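Flivent stock software, small-shop edition: review
Teodoro Arellano, 4/28/22

Flivent is a stock-keeping program for shops with one till and a back room. I have run it since January on an old office PC with a list of 300 lines, mostly cleaning goods and dry groceries. It replaced a spreadsheet. Any scanner that types like a keyboard will work with it.
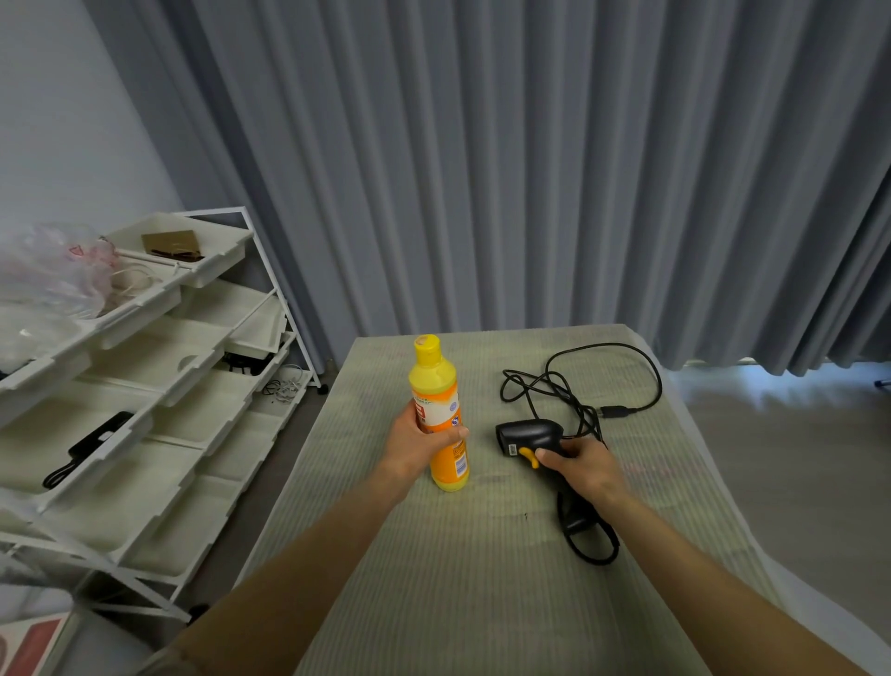
Adding and receiving goods

New lines go in through a single form: code, name, supplier, pack size, cost. The form remembers the last supplier, which saves typing on a long delivery. Import from a file works, but leading zeros are dropped unless the code column is set to text first. The manual mentions this on page 90.

Curved labels and small codes sometimes need a second try. Flivent ignores a repeat read of the same code within a second – a sensible default, though it can't be changed.
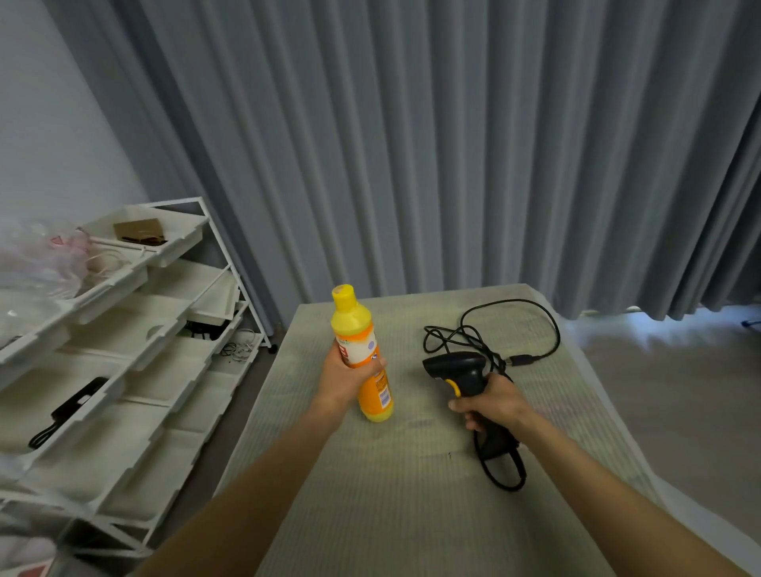
Stock takes are the weaker part. A count can be paused, but the list reopens at the top and the filter is lost. Svitlana Kovalchuk, who tested the larger edition for Mindirard, met the same fault. Reports are plain and quick. Search slowed noticeably when I loaded a test list of more than 1000 lines.

Price: 18 a month, one user. Support answered by email the next day.

Contact Mindirard | © 2022 Mindirard | Back to top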